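Tuesday-ish brain, evening, feet up

Second week at the Brisbridge shop and I finally have hands that do what I want. Well, the arm's hands. I drive the left one and I keep catching myself opening my own fingers at dinner as if the fork is going to drop neatly into a bin.

So today was wire harnesses again (the Moschos job, kit sorting). The deal is simple to say: things come out of the tray and go into the right bin, harnesses with harnesses, the round red boards with the round red boards, and I do the whole thing through the handles while it records. Then tomorrow I do it again with everything tossed down differently. We hit 318 good runs just before I left, counting everyone's since the job started, and I did a little dance in the parking lot!

The red and black ones with the label sleeves are my nemesis. You think you've got the bundle and you've got one wire of the bundle, and the rest swings off to the side like a jump rope. What I've worked out is to go for the sleeve. It's the one stiff bit. Come straight down over it, wait, THEN close. The waiting is hard for me, I'm a person who pushes elevator buttons twice.
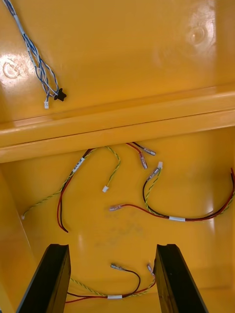 What do you do when you miss a grab in the middle of a run? You leave the recording going, open up, back off a little and try again at the same calm speed. A run with a clean second try in it is a keeper. The ones that get tossed are where you panic and start poking at things.

I learned that one the slow way on Monday-me's batch, which had a lot of poking in it. Oh well.

Lunch was the noodle place. Too much chili oil, zero regrets. I read through the Siltel notes while I ate, which are the ones for setting up the handles, and found out there's a setting for how much your hand movement gets scaled down. I've been on the twitchy one this whole time!! Changed it right after lunch and the afternoon was like driving a different car. My wrist doesn't even hurt tonight.

Also I have opinions now about where to grab along a harness. If you pick it up too near the terminals they twist around and catch on stuff when you let go. If you pick it up in the loose part you get the jump rope thing again.

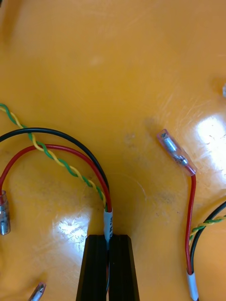
And then there's how you let go, which I was sloppy about until today. I used to just open up over the bin and let it fall. It lands, fine, it counts. But then the arm learns to drop things from way up there, and a dropped harness goes wherever it likes. So now I go down low, pause, open, and come straight up before I go sideways. It adds a bit to each run and I've stopped caring about that. Slow and the same every time beats fast and weird.

The boards are so much nicer. They're flat, they stay put, they don't have ideas of their own. The only thing is coming at the edge with one finger under it and not shoving the board across the paper like an air hockey puck. I did a stretch of just boards in the middle of the afternoon and it was practically a vacation. Then back to wires, naturally.

We tried both arms too, with me on one set of handles and my shift buddy on the other. Two people, two arms, one tray in the middle. It's a bit like cooking with somebody in a tiny kitchen -- lots of "after you" and "no, go ahead." We ended up calling out loud before reaching in, which felt silly for maybe five minutes and then felt completely normal.

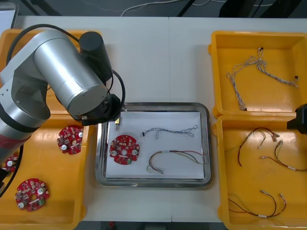 My sister said on the phone tonight that she'd have thought you just type in where everything goes, and why on earth would anyone sit there acting it out all day. I told her to try typing in the shape of a floppy wire. She went quiet and then said okay, but would it still work if somebody moved the tray over a few inches? Good question! I said that's what we keep moving things around for, and that I honestly don't know yet how far you can push it. She wants to come try the handles. I bet she'd be great, she did all those tiny cross-stitch things.

Other stuff, so I remember it. Bring the thicker seat cushion. Take the ring off before using the handles, it clicks against the grip. Ask about the thin twisty harnesses, the ones with little dark connectors, because I've been putting them all in the same bin as each other and I want to be sure that's what Moschos wants before I teach it a few hundred times. Start each run from the same parked spot up high! I got lazy about that by late afternoon and had to redo the last batch. 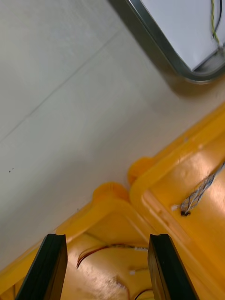
A reply from the Cinolthorpe crew was waiting when I got home, saying they'd had the same trouble with long harnesses and got past it by doing the untangling as its own separate task, with its own recordings, before any sorting. Their feeling was that when you mix the two in one run, every demo ends up a different length and the arm dithers halfway. Huh. That does sound like us. It would mean doing a whole new set of runs, which made me groan out loud at my own kitchen counter, but I kind of want to try it on a small batch first thing, before anyone's tired.

I'm on at eight. Cushion is by the door, ring is in the dish, and there's leftover noodles for lunch if I don't eat them tonight.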